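Preparing a Two-Part Performer Interview for Publication

This guidance is for contributors to Zurnau who have been asked to prepare a long interview with a performer, model or director for publication across two issues. It covers the work from first approach to final proof. Contributors writing for the short profile column should follow the separate guidance for that section.

Before the interview

Approach the performer in writing, using the name under which they work. The first message should state who you are, where the interview will appear, the expected length and whether a fee is offered. If the performer is represented by a studio or agent, copy the representative in, but obtain agreement from the performer personally. An agent's consent is not sufficient.

Once the performer has agreed in principle, send the interview agreement. It asks for four things: confirmation that the performer is over eighteen, the credit name to be used, a list of subjects that are closed, and a contact address for proofs. Legal names are held by the records editor, Hatsue Sugiyama, and must not appear in drafts, file names or email subject lines.

Closed subjects commonly include family, health, earnings and former partners. Treat the list as binding. If a performer raises a closed subject of their own accord during the conversation, ask at the end of the session whether they wish it to be kept, and record the answer.

Prepare no more than 11 main questions. Most interviews of this kind run to 90 minutes, and a longer list tends to produce short answers. Questions should follow the working life in a sensible order: how the person entered the business, the first shoot, the people they learnt from, and what they do now. Questions about technical work – lighting, camera, editing, rigging – are welcome and are often left out by less experienced interviewers.

Recording the conversation

Record on two devices. Test both in the place where the interview will be held, and again when the performer has sat down. Ask for permission to record, and repeat the question once the recording has started so that the answer is kept.

Interviews may be held in person or by video call. If in person, choose a place that is private but staffed, such as a booked meeting room. Interviews are not to be held in hotel rooms or private homes unless the performer has asked for this in writing and the features editor, Masaru Tsuji, has agreed.

Interviews are not to be conducted on set during a working day. A performer who is between scenes is at work, and may not feel free to speak about the director or the crew. Where a visit to the set is planned for background, arrange the interview itself for another time.

Transcribing and editing

Produce a full transcript first and edit a copy. The full transcript should be sent to Rin Sasaki, who keeps it with the signed agreement.

In the edited copy:

Remove false starts and repeated words, unless the hesitation matters to the sense.
Keep the performer's own vocabulary. Do not replace slang with a more polite term, or the reverse.
Mark any cut of more than one sentence with an ellipsis in square brackets.
Check the spelling of every studio, title and credited colleague.
Remove the names of third parties who have left the business, and any detail by which they could be identified.

A performer may speak about someone who works under a different name in private life. Only the working name may be printed, even where the other is widely known.

Dividing the interview

Part one should end on a completed answer. The usual point of division is a change of role or employer, for example the move from performing to directing. Boyang Cai's conversation with the director credited as Fasov, which ran in January, was divided at the point where Fasov left the Nuker studio, and contributors may find it a useful model.

Each part needs its own introduction. The first may be up to 300 words. The second should be no longer than 117 words and should assume that the reader has not seen the first. State in the first introduction the issue in which the second part will appear, and check this with the production desk beforehand.

Approval of proofs

Send both parts to the performer together. Allow ten working days for a reply. The performer may correct facts, withdraw a statement about themselves and ask for the removal of anything on the closed list. Requests to alter the questions, or to add new material in place of an answer given, should be passed to Toshio Higuchi.

If no reply is received, do not treat silence as approval. Write once more, and then refer the matter to the Ichikawa office, which will decide whether the interview is to be held over.

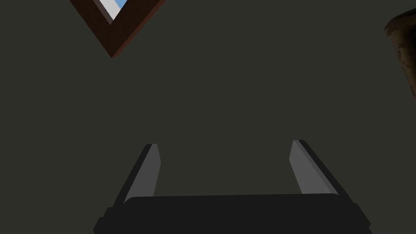
Opening pages are laid out once both parts have been approved, and contributors should supply a headline of no more than eight words, a credit line and one quotation suitable for display. The headline and quotation are set directly over the opening illustration, so the illustration must leave them room. A broad, plain expanse of dark charcoal grey, with the reddish-brown corner of a frame pointing down from the top, a mottled brown object cut off at the right edge and an open two-fingered gripper rising from the bottom, will take a headline and quotation in white across its empty centre without difficulty. The credit line is placed at the foot of the page in the smaller size. Send all three items to the production desk in a single message, with the performer's credit name spelt exactly as it appears in the signed agreement.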